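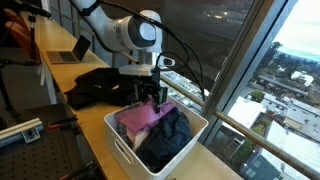 The arm with its gripper in the bin, pink garment on top.

Carkley Student Robotics Program
Laundry Sorting Project – Spring Progress Report
Prepared for the Stasura Fund, April

Summary

The project is on budget, five weeks behind on one goal and slightly ahead on another. The arm can pick up most ordinary clothing from a bin and put it down where we want it. It cannot yet fold anything, and after this term's work we would like to talk with you about the word "fold" in the original proposal.

Who is doing the work

The grant supports one section of the engineering project class, which meets twice a week and has open lab time on Wednesday afternoons. The students work in five teams: gripping, vision, motion, software, and records. Records was the team no one signed up for in the fall. It now has a waiting list, mostly made up of people who have spent a term on vision.

Attendance has held up well. Two students left the class for scheduling reasons and one joined from the theater department, on the grounds that she had handled more clothing than the rest of us combined. She was right, and the motion team has been asking her about sleeves ever since.

What we said we would do

The proposal listed four goals for this period.

Goal 1: Pick single garments out of an open bin. Met. The students logged 314 pick attempts between January and the end of March, using a mixed load of donated clothes. T-shirts and light blouses go well. Dark clothes on top of other dark clothes remain a problem, as anyone who has looked for a black sock in a drawer will understand. The vision team has changed the exposure settings twice and the room lights once, and is now considering asking people to donate brighter clothes.

Goal 2: Move garments from a pile on the counter into the bin. Met, ahead of schedule. We had planned this for summer, but the motion team found that most of the work carried over from Goal 1 once they stopped trying to reuse the same path backward. The new path is longer and looks a little timid. It has not knocked over the bin since it was adopted, which the old one did often enough that the students had a name for it that I will not include in a report.

Goal 3: Sort garments by color into two groups. Partly met. White against black is reliable. Everything in between is a matter of opinion, and the students have plenty of those. A printed garment is the hardest case, because the software picks a color depending on which part of the print it happens to see. The current plan is a third group called "ask," which I suspect many households already have.

Goal 4: Fold one towel. Not met. This is the goal that is five weeks behind. The gripper has two fingers and there is one arm, and the students' first attempts produced something best described as a towel that had been moved. They have since built a simple fixture to hold one edge down while the arm brings the other over. It works on a dish towel. The bath towel is heavier than we allowed for and slides off the fixture with great dignity.

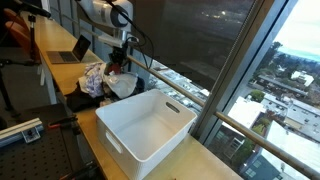 Gripper down in the counter pile, with the bin empty beside it.

How the sessions run

A session starts with either a full bin or a full counter, depending on which goal the team is working on. One student runs the arm, one watches with a hand near the stop button, and one writes. We rotate every half hour. The log sheet has a column for the garment, a column for the result, and a column for remarks, and I would encourage anyone from the Fund who has a free evening to read the remarks. "Got two, wanted one" appears on nearly every page.

Picking two at once is our most common failure. The gripping team tried narrowing the opening between the fingers, which fixed the double picks and caused a good many empty ones. They have settled on a middle width and a small shake after the lift. The shake was put in as a joke and turned out to be the most useful change of the term.

Soft, shiny fabrics slip. The team has ordered new fingertip pads in two materials and will test them in May. Until they arrive we are leaving the slippery items in the load, over some objections, so that the numbers stay comparable.

Software

The students use Dinu, the control package written by last year's class, with this year's repairs. Last year's class was very talented and did not believe in comments. The software team has spent a large part of the term writing down what each piece does, and there is now a manual of 35 pages. It is dry reading, but a new student can get the arm moving in one afternoon with it, where in September it took two weeks and a phone call to a graduate.

Budget

Spending is in line with the plan. The largest item was the arm service visit from Brenent, which we had scheduled and which found nothing wrong. We spent less than expected on clothing, because it was all donated, and more than expected on cable ties. We would like to move the unspent clothing money to fingertip pads and a second fixture. A revised budget sheet is attached for your approval.

Problems and risks

The room has a wall of windows and a very fine view, and the vision software dislikes both. Results from a bright morning and a late afternoon can differ by more than any change the students make. With the shade lowered things are steadier, so all logged sessions are now run that way. A few early sessions were not, and records has marked them in the log.

Open lab time is also getting crowded. Five teams share one arm, and the gripping and motion teams both feel strongly that Wednesday belongs to them. We have a sign-up sheet. It has been erased and rewritten enough times that we have gone through to the cardboard.

Next period

Between now and the end of the school year we plan to test the new pads, repeat the full set of picks with them, and add the third sorting group. The towel work will go on with the second fixture if the budget change is approved, and with the first one and some patience if it is not.

On folding, we ask that Goal 4 be reworded to "fold one dish towel, once, in half." We can show that at the June visit. If the Fund would prefer to keep the bath towel, we will keep trying, and we will need an extension to the end of the fall term. Please let us know which by the first week of May, as the students have to set their test schedule then.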